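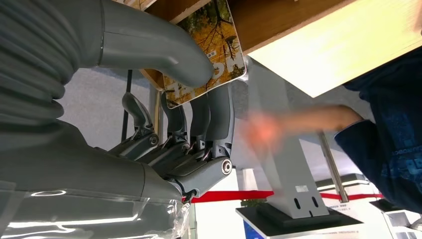
灰色的手指,旁边一张图卡。

# 关于 Ovevow

更新:2021年5月19日。旧版页面太长,很多内容过期了,先换成这一版,英文版和西语版还没翻完,晚点补。

Ovevow 是一所教西班牙语的小学校。在 Hidton,老邮局后面那条巷子,上楼右手边,门是绿色的。门铃坏过,现在修好了,按一下等一会儿,老师可能正在上课。

只教西语。经常有人来问英语、法语,问日语的也有,都没有。不是看不上,是没老师。

## 怎么开始的

最早不是学校,是几个做外贸的人晚上凑在一起补西语。公司要跟南美客户打电话,邮件还能查词典,电话查不了,对方一快就全懵。于是借了间会议室,请了位在本地住了很多年的西语老师,下班后来,讲完各自坐末班车回去。

后来人多了,会议室坐不下,有人把孩子也带来,孩子坐后排写作业,写着写着跟着念起来,比大人念得准。大人不太服气。再后来就租了现在这层,挂了牌子,办了手续,正式招生。

名字没什么含义。当时想了一晚上中文名,注册的时候都被占了,最后随手拼的 Ovevow,念起来像西语又不是西语,西语里几乎用不到 w。老师至今有意见。牌子已经做了,就这样。

## 我们教什么

成人班。从发音开始,大舌音不会也没关系,不卡这个。有人学了很久还是弹不出来,照样跟客户聊得很好。先把元音念干净,重音放对,别人就听得懂。动词变位是躲不掉的,我们也不躲,但不会让你一上来就背一整张表。先用现在时把日常的话说出来,吃什么、去哪里、几点到、多少钱,说顺了再往后走。

少儿班。多唱,多画,多看图卡,少讲语法。识字的孩子和不识字的孩子分开上,进度不一样,混在一起两边都难受。家长不进教室,可以在走廊等,走廊有凳子。

商务西语。给已经有基础的人。电话、报价、催款、道歉,每样都有一套固定的说法,背下来很管用。催款那一课报名的人最多。道歉那一课其实更该来听听。

阅读班。慢。短篇小说,有时候读诗,有时候读报纸上的讣告和菜市场价目,看那一期的人想读什么。一晚上可能就读一页。适合不着急的人。

考试班。考前开,考完就停。讲题型,对时间,改作文。说清楚:考试班不教语言,只教考试,基础不够来上这个是浪费钱,我们会劝退的。

## 班级和时间

每班最少3人开班,不够就往后顺延,顺延期间可以退费,也可以先跟着别的班听。人太多也不行,教室就那么大,坐满了就开新班,不加凳子。

成人班在晚上,少儿班在下午放学以后,阅读班时间不固定,每期开课前再群里投票。寒暑假另有安排,会提前贴在门上。

每堂课中间休息一次。茶水间有热水,杯子请自带。微波炉可以用,别热鱼。

请假提前说一声就行,不用写理由。临时来不了也没关系,但请别整期都临时来不了。落下的课可以找老师要笔记,老师手写的,拍照发给你,字比较潦草,看不懂就问。

## 教材

初级用的是自己编的讲义,叫 Sutia,共3册。编的原因很简单,市面上的书例句离大家太远,课文里的人总在马德里的广场上喝咖啡,而我们的学生多半在码头、仓库、诊所和学校上班。所以 Sutia 里的人物坐公交、排队、修水管、给房东打电话。

第一册讲日常,第二册讲过去的事,第三册讲还没发生的事和不太可能发生的事,也就是虚拟式。第三册改过很多遍,还在改。目前这一版里练习答案有几处印错了,勘误表夹在书后面,没有的话来前台领。

讲义不单卖。常有别的学校来问能不能买一批,暂时不行,等改完再说。

阅读班不用讲义,老师每次带复印件。复印件上可以随便写。

## 老师

老师都是兼着别的工作来教课的,有做翻译的,有在中学教书的,有在报关行上班的。母语者和非母语者都有。有人一定要母语者教,我们理解,但初级阶段自己从零学过来的老师往往更清楚你卡在哪儿。ser 和 estar 什么时候用哪个,母语者张口就对,问他为什么,他想半天。

老师的名字和照片不放网上,老师们自己的意思。想了解可以来试听,当面聊。

新老师要先听一期课再单独上课,这个规矩从一开始就有。

## Valdovinos 图书角

教室最里面有一排书架,叫 Valdovinos。书架是从一家关掉的旧书店收来的,Valdovinos 是那家书店的名字,招牌也一起搬来了,挂在书架上面,掉了点漆。

现在有将近200本书,小说居多,也有菜谱、旅行指南、旧课本,还有一套讲果树嫁接的,不知道谁放的,印得很漂亮。都可以借。一次最多借2本,登记本在书架边上,自己写,还的时候自己划掉。没有罚款。弄丢了拿别的西语书来顶,什么书都行。

想捐书的直接拿来,词典就不要了,词典太多了。

少儿绘本放在最下面一层,大人请别放错。

## 活动

每年一月有一次聚餐,各班自己带菜,规矩是进门以后只讲西语,讲错没关系,讲中文的去洗碗。碗一般很多。去年没办成,什么时候恢复看情况。

电影放映不定期,西语原声,西语字幕,没有中文字幕。看不懂是正常的,看完会一起讲一讲剧情,每个人看到的剧情经常不一样。

口语角,免费,外面的人也能来,不用报名。没有固定话题,有时候就聊菜价和天气。初学者也可以来,坐着听也行,不会点名让你说。

暂时没有游学项目。有中介用我们的名字发过传单,跟我们没有关系,看到了麻烦告诉我们一声。

## 学费

价格表贴在前台,网上不放,因为每期课时不一样,放了总有人拿旧价格来问。打电话可以报给你。

按期交,不收整年的,也没有会员卡充值这些。开课前退,全退。开课以后退,按剩下的课时算。搬家、生病、换工作都遇到过,好说。

老学生介绍新学生没有返现。会送一本 Sutia,如果你还没有的话。

开发票请提前讲,抬头写清楚,写错了重开很慢。

## 常被问到的

多久能学会?看你说的"会"是什么。点菜很快。跟人吵架要久一点。看懂讣告要更久。

年纪大了还能学吗?能。班里退休的人不少,作业交的最齐。

完全没有基础,又错过了开课,怎么办?等下一期。中途插进初级班跟不上,试过很多次了,效果都不好。等的时候可以先来口语角。

上西班牙的口音还是拉美的口音?看老师。两边都会讲到,区别会在课上指出来。你自己选一种讲,别一句话里换来换去就行。

有网课吗?有一部分,主要是成人班。少儿班不开网课,孩子坐不住。

能不能只请老师上门?不做上门。公司团体课可以谈,先来电话。

## 怎么找到我们

坐车到 Hidton 老邮局下,从邮局侧门旁边的巷子进去,走到有自行车棚的地方抬头看,牌子在楼上。导航会把你带到正门那条大路上,那边进不来,要绕一圈。

开车的话巷子里停不了,大路对面有停车场,晚上一般有位置。

自行车可以锁在车棚里。

楼里没有电梯,楼梯有点陡。腿脚不方便的学生请先说,我们跟楼下的房东商量好了,可以借一楼的房间上课。

前台下午开始有人,上午多半没人接电话,可以留言,听到会回。邮件也看,就是慢一点。

试听免费,带支笔来。

(课表页的链接还是旧的,点进去是去年的时间,别照那个来,这两天改。)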